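Haldane Fire Panel: Set-up Guide
Section 4. Logging a fire call and marking the cordon

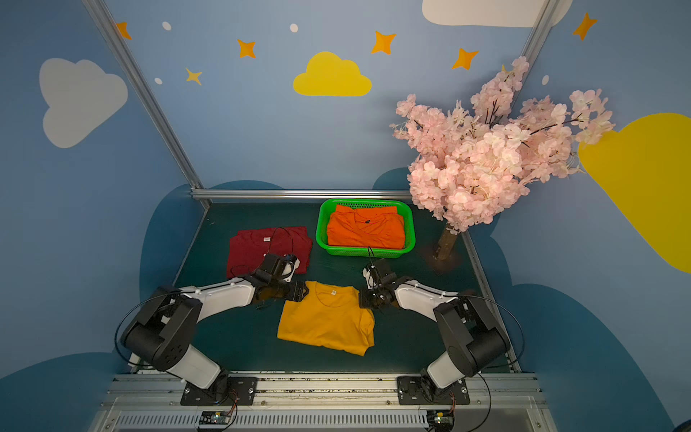
Open the incident screen before any crew is sent. Each call must have its own record, even when two callers report the same building. The panel gives every item on the incident map a plain color, and the colors must stay distinct at a glance: a patch the yellow of the folded T-shirt on the dark green surface is the level of contrast to aim for when setting the cordon shade against the base map.

1. Press NEW CALL. The panel assigns a record number between 1 and 512.
2. Enter the street address. If the caller gives only a business name, use the Nasadlow lookup list.
3. Select the building type. For car lots, warehouses and workshops, select COMMERCIAL.
4. Set the cordon distance. The default is 100 meters.
5. Press DRAW. Check that the cordon line closes on itself.
6. Press SEND to pass the record to the Anness desk.

Note: Records sent to Anness cannot be edited from this panel. To correct an address, open a linked record and enter code 181.

Note: If the cordon crosses a county line, the panel sends 2 copies, one to each desk.

Caution: Do not mark a fire as SUSPICIOUS from a caller's statement alone. This field is for the fire investigator.

Caution: Do not close a record while residents are still listed as evacuated.

If the Skerkix link light is red, print the record and send it by hand.

Revised 2018-02-09, I. Urquhart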